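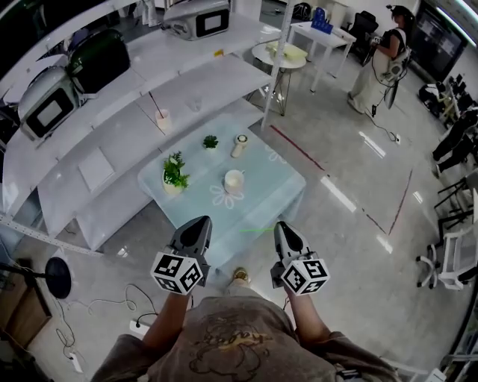
Sorham Common Room Group
Minutes of the meeting held 6 August 2023

Present: Hilkka Honkanen (chair), Ville Kemppainen, Minttu Pelkonen, Elibariki Mushi (minutes)
Apologies: Toivo Kuusisto

1. Minutes of the last meeting

The April minutes were approved with one correction. Ville asked that "new shelving" in item 4 read "moved shelving". The white unit came down from the upstairs landing and was not bought.

2. Shelving

Hilkka said the small appliances should stay on the top shelf for now. Minttu would prefer them lower, as she has to stand on her toes to reach the back. Ville said the shelves can be moved to other holes in the upright, but everything has to come off first. Agreed to leave the heights alone until the cupboard in the hall has been emptied and there is somewhere to put things.

Lower shelves are to be kept for flat items and board games. Cups and glasses left on the shelves at the end of the evening go back to the kitchen.

Action: Ville to check the fixings on the unit and tighten where needed.

3. Coffee table

The low table with the blue glass top and white flowers stays in the middle of the room. Elibariki had asked by email whether it could go to the window side to make more floor space. Minttu was against this – the plants do well where they are and people like to sit on both sides. Left as it is.

Glass cleaner is to be sprayed on the cloth and not on the table. Someone has been using the scouring side of a sponge. Hilkka will put a note in the kitchen.

It was agreed to buy a set of 5 felt coasters from Skuvent. Minttu has the catalog.

Action: Hilkka, note. Minttu, coasters.

4. Plants

Toivo sent word that he is away for the rest of the month and cannot water. Minttu will do the plant in the white pot twice a week. The small one on the same table needs very little and should be left alone unless the soil is dry all the way down. Ville admitted to watering it on his way past. He will stop.

5. Side table and desk

The round white side table has been moved several times and people keep asking where it belongs. Agreed that it stands between the shelving and the desk. Elibariki noted that the wire legs mark the floor when it is dragged, so it should be lifted.

The desk is for general use. Papers left on it overnight will go into a folder in the hall.

6. Money

Balance brought forward was 196. Ville reported that the Ahn fund has approved our request for 100 toward floor protection. He has a price from Allideck for a mat that would cover the whole sitting area, but at 3000 it is well beyond us. A smaller piece under the coffee table might be possible. Ville to ask for a second price with the measurements.

Action: Ville.

7. Other business

Minttu asked that shoes with grit on them be wiped at the door. Agreed.

Elibariki asked who has the spare key to the hall cupboard. Hilkka thought Toivo. Elibariki to write to him.

Next meeting to be set when Toivo is back. Minutes to be pinned up in the hall and sent to all members.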